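From the Archive Desk

Two shoeboxes of letters from the Geraghty family came to the historical society this spring, and the sorting is now far enough along to report on. The letters run from the family's first years in Ullari through the closing of their dry goods store on the square. Almost 600 pages have been read and indexed so far.

Colm Quinlan, who grew up two doors down from the store, has been doing most of the reading. The handwriting changes from one sister to the next, and the youngest wrote across her own lines to save paper. Those pages go slowly.

Most of the letters deal with prices, colds, and who was expected on the train. Holidays come up less than we thought they would. St. Patrick's Day gets one line in nine years. All Souls' Day, on the other hand, is in nearly every November letter, with the names of the dead written out in full and a note on which candles had been lit for whom. Several of those names do not appear in the parish register, and we would like to know more about them.

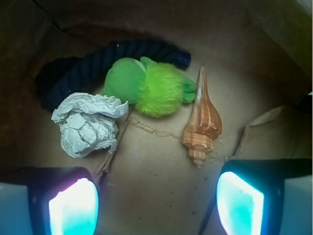 Sinéad Dunne has started matching the names against the cemetery survey. She has placed seven of them. Three others may belong to cousins who stayed in Ireland, and she has written to the parish there to ask. One name, Butum, has us stuck. It could be a nickname or a misspelling, or it could be a family pet - the sisters were fond of their dogs.

The letters can be read at the society's office by appointment. Please bring a pencil, as pens are not allowed at the reading table. Copies of single pages can be made at the desk, but the crossed letters do not copy well and are better read in person.

If your family has letters, funeral cards, or store receipts from the same years, we would be glad to borrow them for scanning. Everything is returned to the owner with a set of prints. Leave word at the office or speak to Colm after the next meeting.

28 Jul 2019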